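Skuvitz Open Day, Simulation Room -- Pre-Demonstration Inspection Checklist
Station 2, gripper demonstration. December 2018

1. Visitor area
Walkway to Station 2 clear of cables: OK
Visitor line marked on floor: OK, retaped at left corner
Maximum 45 persons in room posted at door: OK

2. Scene load
House scene (Tamayo build 277) loads without error: OK
Gripper in view at start, nothing held: OK
Comment: dining area and stairs both render. Start the tour from this position.

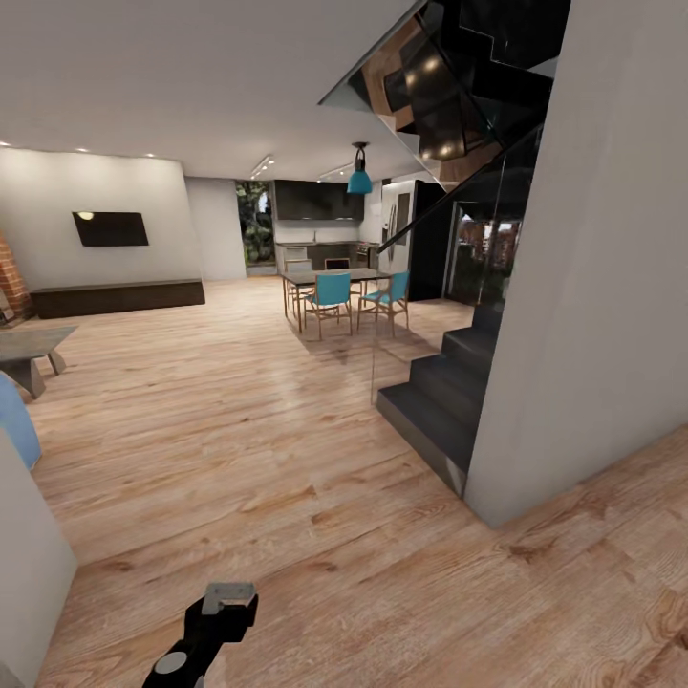 Fundau asks whether the demonstration can be stopped from the visitor side. It should be possible without crossing the line, and the procedure should say who does it.

Stop button added to the visitor rail and tested 4 times. Item closed.

3. Close approach
Approach speed set to demonstration limit: OK
Wrist view shown on second monitor: OK, brightness low

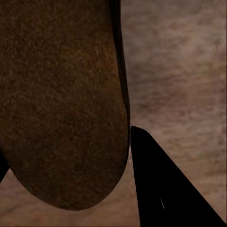 Contact settings were carried over from the Prurkov visit and have not been retuned. The limit file is read-only for the day. Operators should watch the gap at the right finger during the approach -- at this range it is a very thin strip of light, hard to judge from the back row. Call out the approach before closing.

4. Open position
Fingers open fully on command: OK
Clearance to object before next command: OK

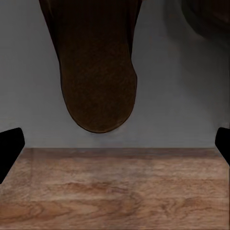 Can visitors run the gripper themselves?
Only in the last session, with an operator at the console and the speed limit left on.

5. Shutdown
Scene reset between groups: OK
Logs saved to station drive: OPEN, drive nearly full
Console locked when unattended: OK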